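I got to Brulldale in the middle of the morning, far too early for Barnabás Takács, who was still eating toast over his keyboard and waved me towards a chair with the crust. I'd come to ask him about controllers. He and Azra Dimitrov have spent since April running the same pair of hands on two of them, the Fener they've had for ages and the newer Kilavo, and I'd heard (third hand, admittedly) that they didn't agree about which was better.

"We agree on the numbers," Barnabás said. "We've got 331 logged tries and we agree on every one of them. It's what you do with them afterwards."

The tries are all dull things, and he's rather proud of that. Pick up a bit of fruit. Let go of it again. Get hold of a sheet of bubble wrap by the edge and lift it without popping a great patch of it. He says people always want to see the hand play the piano, and then they go home and want it to unpack a parcel! 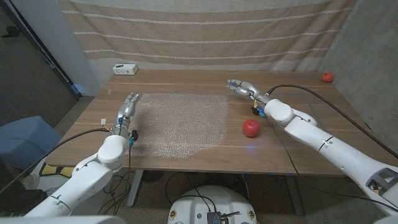 Azra Dimitrov, coming in halfway through this with her coat still on, told me the fruit was a waste of a morning. Anything will pick up an apple if you close on it hard enough, she said, and all it tells you is that the motors work. She'd have done bubble wrap from the first day and nothing else.

Barnabás let her finish, then pointed out that the Fener had dropped the apple more often than she liked to remember. They've obviously had this chat before. I asked them to start from the beginning and tell me what the real difference was between the two, in words I could repeat to my mum.

"The Fener moves to where you told it," he said. "You say close the finger this much, and it closes the finger that much, and if there's something in the way it pushes. The Kilavo lets you say how hard it's allowed to push as well. So it'll stop short if it meets something."

That sounded to me like an easy win for the Kilavo, and I said so. Azra pulled a face. Her trouble is that bubble wrap hardly pushes back at all, so a finger told to be gentle will sink through the air in the wrap and carry on until it meets the table, quite happy with itself. With the Fener she could set the fingertips to stop a whisker above the wood and get a decent pinch. With the Kilavo she spent days fiddling with the force limit. "You turn it down and it won't grip, you turn it up and it goes bang bang bang," she said. (She did the noise very well.)

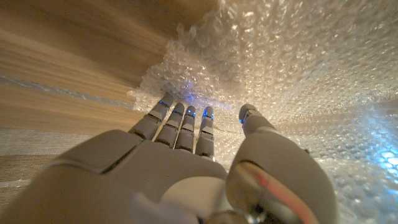 Cameras came up next, which I hadn't planned, but I'm glad they did. The pair of them started out relying on the one at the head, and Barnabás would happily have stayed with it. Azra pushed for the wrist view, where you can follow the fingers right into the plastic. It has its own annoyances. Every fingertip has a small blue light on it, and on bubble wrap those lights throw blue reflections back off the plastic, so the software that's meant to find the edge of the sheet has a lot of extra sparkle to sort through. Azra wants to dim them. Barnabás likes them on because he can tell at a glance which finger is which.

"I can also tell which finger is which," said Azra. "It's the one on the end."

Potgieter, who supply the mounts, had sent them a longer bracket to try, and I asked whether it had helped. A bit, Barnabás thought. It put more table in view but it also wobbled when the arm stopped quickly, and they took it off again after 9 tries. He'd like to go back to it with a stiffer screw. Azra would like to go back to it with a hammer.

I wanted to know how long it takes to swap one controller for the other, as I'd pictured a whole afternoon on the floor with a torch. Not that bad, it seems. The cables are the same and the settings live in a file, so it's mostly a case of shutting everything down, changing over and running the warm-up moves. They do the warm-up with the hand held away from the table, every time, even when they're in a rush. 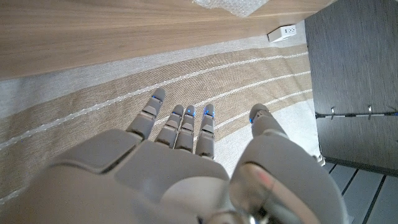
Warm-up turns out to be the bit Barnabás gets really chatty about. He's convinced you can learn half of what you need from it, before the hand has touched anything. He watches for fingers that lag, and for the thumb doing anything odd, and he'll write it all down. From the wrist camera the thumb is so near that it looks enormous next to the fingers, so a small twitch there is easy to spot, whereas the far finger has to be pretty badly out before you'd notice it. Over the stripy fabric it's easier, he reckons, as the lines give your eye something to measure against. On the Fener he saw a little shiver in the thumb at the end of each move. On the Kilavo there's none, but the fingers start a touch late.

"A touch," said Azra. "I could make tea."

We did get on to the scores eventually. They mark each try out of 100, with points off for dropping things, popping bubbles and taking too long. On fruit the Kilavo is ahead, and neither of them argues with that. On bubble wrap the Fener is still in front with the hand-set stops, but only if the sheet lies where they expect it. Shift it or ruck it up and the Fener's score falls off a cliff, while the Kilavo's stays much as it was.

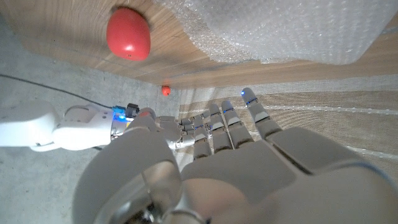

And that's where they part company. Azra says a steady middling score is no use to anyone who has to get the wrap off without wrecking it, and she'd sooner have the good score and a tidy table. Barnabás has never met a tidy table. He'd go for the Kilavo tomorrow, late fingers and all, and put the time into the force limit.

I asked if they'd thought of using one controller on each hand. There was a short silence and then both of them started talking at once, so I can't give you a proper quote, but the gist was that they had tried it, the timing was dreadful, and the left hand kept arriving before the right. Azra has promised to send me the log. Barnabás says he's fixed the timing now and they're running it again after lunch.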